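Clasine summer giveaway, is it worth signing up?

Forum: Labels and Releases
11 replies

subfloor_dan wrote:
Clasine are doing a free track a day thing for June, one download every morning if you're on the mailing list. Eight days in and I've kept two of them. The rest are VIPs of stuff I already own, plus a "dub mix" that sounds like the original with the vocal muted. Does it pick up or should I unsubscribe now?

rollerskate77 wrote:
They did this last year too. The good ones came in the final week and every one of them turned up on the Elunora compilation a month later, so all you got was a head start. At 128 kbps, if I remember right.

subfloor_dan wrote:
128? Mine have been 320 so far. Or they say they are.

mothwing wrote:
Run them through a spectrum analyzer before you believe the tag. I checked day 3 and everything above 16k is gone. Somebody took a low rate file and saved it bigger.

Tallow wrote:
Disagree with pretty much all of this. It's free music. Day 5, the Pascu roller, is the best thing the label has put out since they moved away from the liquid stuff, and I'd have paid for it.

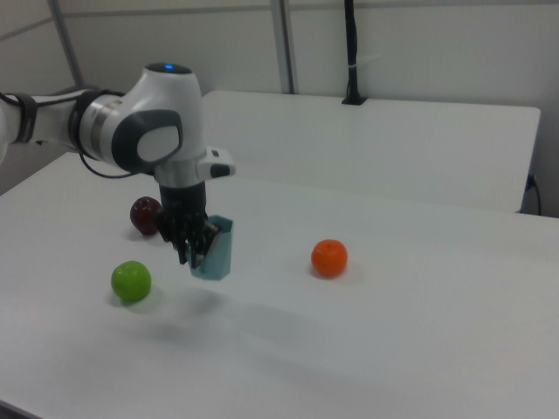
Reply 6
mothwing wrote:
Free for an email address, which they then sell you a $69 box set with. I've had 7 mails from them and only one had a download link in it that worked the first time. And the Pascu tune is fine, but the drop is the same bassline as the Clusell remix, pitched down a little. Play them back to back.

Reply 7
Tallow wrote:
I did. Same kind of sound, different notes. By your logic half of drum and bass is one tune.

Reply 8
rollerskate77 wrote:
Well, half of it is.
What bugs me more is the "exclusive" label on everything. Day 2 was on a radio rip back in the winter. If you're going to call something unreleased, check that people haven't been playing it out for months.

Reply 9
kettle_logic wrote:
Is the box set any good, though? Six records for that money isn't terrible if the pressing is decent. The last Clasine vinyl I bought had a skip on side B and they took forever to answer.

Reply 10
subfloor_dan wrote:
No idea, and the page doesn't say where it's pressed. I'd wait for someone else to buy it first.

Reply 11
mothwing wrote:
Posted July 4, 2026
Bumping this now it's over. I stuck it out to the end and kept four tracks. The last day was a 10 percent discount code for the box set and no track at all. Tallow, your Pascu roller is on Elunora's preorder page with a longer intro, so you'll get your chance to pay for it.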